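The hallway, continued

The last post ended with me saying I would strip the hallway over a long weekend. That was in August, and several of you have written to ask how it went, some of you kindly. The hallway is now stripped. It's also papered, on three sides, and I have opinions about wallpaper that I didn't ask for and will be carrying about with me for years.

For anyone new, we bought the house in Salard from a couple who had lived in it since they married, and who believed that paper was something you added to a wall and never took away. Under the woodchip was a layer of brown and orange circles. Under the circles was a trellis with ivy. Under the ivy was something that had been a stripe, and under the stripe was plaster that came away in my hand like shortbread. My neighbour Stavros Grgić came round to look at it. He stood in the doorway for a while with his tea, said "no", and went home.

Stripping it

All advice about stripping wallpaper begins with warm water and a sponge. I think this advice is written by people whose wallpaper wants to leave. Mine had signed a lease. I scored it, soaked it, waited the recommended quarter of an hour, and took off a piece the size of a bus ticket.

So I hired a steamer. A wallpaper steamer is a kettle with a hose and a flat plate on the end, and for the first hour it's the best machine in the world. The woodchip slides down the wall in sheets and you start planning which room to do next. Then you reach the bit somebody once painted in gloss, and the steam just runs down your sleeve. I had one wet arm for most of a week. I also learned that if you hold the plate in one spot too long, the plaster behind it comes to the party as well, and that is how I met Kenji Obi, who is a plasterer, and a patient man.

Kenji charged me £392 to skim the long wall and the bit by the stairs. He asked whether I'd like him to do the ceiling at the same time. I said no, to save money. Please picture me at this point looking up at the ceiling, which I now do every morning.

Choosing it

I had assumed that choosing would be the nice part. You'd go to a shop, there'd be a book, you'd turn the pages and at some point your heart would lift. What happens is that you look at so much wallpaper that you lose the ability to see any of it, in the way that saying "spoon" over and over leaves you with nothing but a noise.

I'd started out sure of one thing, which was that I didn't want damask. Damask was my aunt's dining room. Damask was the sort of hotel where breakfast stops at nine and they mean it. I wanted something plain and a bit chalky, the kind of paper that people with good shoes have in their halls.

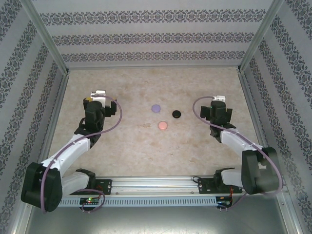 My first samples were all in that line. They had names like wet weather and they cost more than the carpet. I stuck them up with masking tape and lived with them for a fortnight, and what I found was that a plain paper in a dark hall looks like a wall you haven't got round to yet. Visitors asked when we were starting.

Then Amra Živković came to stay. She used to dress windows for a department store and she treats other people's houses as work she hasn't been paid for yet. She walked up and down the hall, turned the light on and off, and told me the trouble was that I was frightened of it. A hallway, she said, is a room you spend forty seconds in, so it can be as loud as it likes. You don't have to eat your tea in there. You don't have to be ill in there. Put the big stuff where you only walk past it.

I found this very annoying and have since repeated it to everyone I know as my own idea.

She's also the one who explained to me how damask came to be on walls at all. It was cloth first, silk mostly, woven so the pattern showed by the way the light caught it, and rich people hung it on their walls to keep the draught off and to let you know they were rich. Paper was the cheap version. So all those curling leaves and urns and things that might be pineapples are a picture of a curtain, more or less, and my aunt's dining room was a copy of a copy of someone's palace. I liked it much better after that. I've always had a soft spot for things that are pretending.

Buying it

There are two places to buy wallpaper near us. One is Tulico, out by the ring road, where it's stacked in bins and you're left alone. The other is Mujić, in the old part of town, where you are not left alone for a second. I went to Tulico first, out of cowardice, and bought enough for the hall without checking the batch numbers on the labels.

Check the batch numbers on the labels. I know everybody says it. I'd been told it myself, by at least two people, and I nodded. Two rolls came from one batch and the rest came from another, and in the shop they were the same grey, and on my wall by the window one of them was the grey of a pigeon and the other was the grey of a different, sicker pigeon.

Tulico took back the ones I hadn't cut. The ones I had cut are now lining every drawer in the house. Our forks have never lived so well.

At Mujić I was looked after by Vasilis Ionescu, who asked for my measurements, looked at my piece of paper, and asked for my measurements again. I had left out the pattern repeat. For those who haven't had the pleasure, the repeat is how far down the roll you go before the design starts again, and a big design means you throw away a good length of every drop just to make the leaves meet up. I had worked out my rolls as though the paper were plain. Vasilis did the sum again in pencil, turned the pad round, and there it was, £531. I must have made a sound, as he fetched me a chair.

We got it down to £229 by doing something sensible, namely keeping the patterned paper to the end of the hall and the two short walls beside it, and painting the long wall. I now tell people this was a design choice.

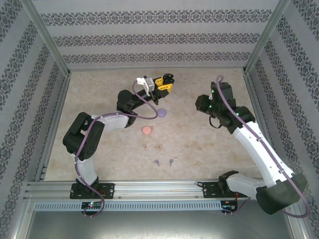 Hanging it

Faisal Satti offered to help me hang it. Faisal has done his whole flat and his mother's, and he owns a proper pasting table, a plumb line and a brush with a name. He's also calm, and I'd advise anyone to find a calm person first and worry about the paper afterwards.

Some things I learned, in the order I learned them.

Your house isn't straight. Mine leans a little towards the river, like an elderly man trying to hear. With a plain paper this is between you and the house. With a pattern that runs in bands it's on display, and you get to choose whether you'd like it to match the ceiling or match the skirting, as you can't have both. We matched the skirting. See above about the ceiling.

Paste goes further than you think, and then it goes further than that. I bought a tub of Jemar ready-mixed, the heavy sort, and found some of it last week in my glasses case.

Let the paper soak before you fold it, and write the time on the back in pencil. I trusted my memory for the first three pieces and they went up at three different stages of stretch. Faisal peeled two of them off again without a word. I would have preferred a word.

Corners are where people give up. You don't take a full width round a corner, you cut it so a sliver turns, and then you hang the next piece over the sliver and pretend. If the pattern is busy enough the pretending works very well. I now think this is the real reason busy patterns caught on.

And switch the electricity off before you go near the light switch with a wet brush. Faisal asked me if I had. I said of course, and then went and did it.

What's left

The skirting needs another coat and there's a bubble behind the door that moves about when I press it. I've been told to slit it with a blade and feed some paste in with a child's paintbrush. I've also been told to leave it for a month and see if it settles. I'm leaving it, mainly on grounds of character.

Stavros came back round when it was done. He had his tea with him again. He looked at the end wall for a good long while and then asked me what I was planning to do about the ceiling.

A few of you asked for the steamer hire details and whether you can do a whole house in one go. I wouldn't. I'll put the number in the comments when I find the receipt, which I believe is in one of the drawers, under the pigeon.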